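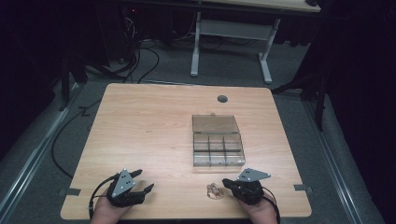 Unit 6: Item Drops, Bag Limits and the Pity Counter

Courses > Browser Game Design > Handouts > Unit 6

Syllabus | Handouts | Labs | Forum

Print this page | E-mail this page

Read this before the Saturday lab. It assumes you have the Rullholm practice build running and have finished the Unit 5 exercise on enemy tables. Notes by Mared Meredith, with corrections to section 4 by Arwel Prydderch.

1. Terms

A drop is any item the game gives the player as the result of a roll. A roll is one call to the random number generator, compared against one row or more of a drop table. A drop table is a list of items with weights. Weights do not have to add up to anything in particular; the chance of an item is its weight divided by the sum of all weights in the table.

A bag is the set of slots the player carries. A stack is several copies of one item sharing a slot. Storage is everything the player owns but does not carry. In Rullholm the bag has 50 slots and storage is reached only from the harbor.

Students often write "rarity" when they mean "chance." Keep them apart. Rarity is a label shown to the player (common, uncommon, rare). Chance is a number in the table. A rare item in an easy chest may have a higher chance than a common item in a hard one.

2. Independent rolls

Take the Rowlands lantern, which drops from river chests with a chance of 1 in 50. Each chest is rolled on its own. The game does not remember earlier chests.

The average number of chests up to and including the first lantern is 50. Many players read this as a promise that the lantern will have appeared by then. The chance of opening that many chests and finding none is 0.98 raised to the power 50, or 36 percent. More than a third of players who stop there go home without it.

The middle player — half are luckier, half are not — has the lantern by the 35th chest. The mean is higher than the median because the unlucky tail is long. Report both when you write up a drop. A mean by itself hides the players most likely to quit.

Over 1000 chests the expected number of lanterns is 20, with a standard deviation of 4.4. A test run that returns 14 is not evidence of a bug. A test run that returns zero is.

3. The pity counter

A pity counter stores the number of failed rolls since the last success. When it reaches a set limit, the next roll is forced to succeed. The usual order of operations is:

- Read the counter.
- If the counter is at its limit, grant the item and set the counter to zero.
- Otherwise roll. On success, grant the item and set the counter to zero.
- On failure, add one to the counter.
- Save.

With the limit set at 49 failures, the fiftieth chest always gives the lantern. The average wait falls from 50 chests to 31.8, and the effective rate rises from 2 percent to 3.1 percent. Anyone who adds a pity counter to a finished game has made the item more common, and the shop prices that depend on it will need another look.

If you want to keep the old average, the base chance has to come down. Solve for it numerically; the lab sheet has a blank column for this. Note that a hard limit of 50 cannot be combined with an average of 50 unless the base chance is zero, in which case every player gets the lantern on exactly the same chest. Choose a higher limit first, then fit the base chance.

Soft pity raises the chance by a fixed step after each failure past some threshold. It gives a smoother curve and is harder to explain in a help page. We will not use it until Unit 8.

4. Where the counter is saved

The counter belongs to the player record. It does not belong to the chest, the map or the session. The first Ustley release kept it in the session, so it was cleared every time the browser tab was closed. Players who played in short sittings never reached the limit. The fault passed all the tests, as each test ran in a single session.

Save the counter in the same write as the item. If the item is written first and the counter second, a dropped connection between the two leaves the player with a lantern and a full counter, and the next chest gives another. If the counter goes first, the player loses the lantern. Both faults have been seen in student builds.

5. Full bags

A roll can succeed when there is nowhere to put the item. There are several ways to handle this:

(a) Block the chest. The player is told the bag is full and no roll takes place.
(b) Roll, then leave the item on the ground until the player leaves the map.
(c) Roll, then send the item to storage.
(d) Roll, then discard the item.

Rullholm uses (a). Wunex used (c), which removed most of the reason to have a bag limit at all. Option (d) should not be used with a pity counter unless the counter is left unchanged when the item is lost.

With (a), check for space against the worst case in the table. A full bag may still have room if the drop would join a stack, but the game cannot know this before it rolls. Blocking on "no empty slot" is slightly unfair to the player and much simpler to test.

6. Seeds and repeat testing

All lab results are to be produced with seed 3158 so that they can be compared. Set it once at startup. Setting it again inside the chest function makes every chest identical, and this is the most common error handed in for this unit.

Log one line per roll: roll number, counter before, result, counter after. Do not log only the successes. Most counter faults show up in the line before the success.

7. For the lab

Run 1000 chests without a pity counter, then 1000 with the limit from section 3. For each run give the number of lanterns, the mean wait, the median wait and the longest wait. Then fill the bag and confirm that a blocked chest leaves the counter alone.

Arwel will be in the lab from 10 a.m. Bring the log files as plain text — spreadsheets will be sent back.

Reading for next time: the Unit 7 handout on shop prices, sections 1 and 2 only.

Print this page | E-mail this page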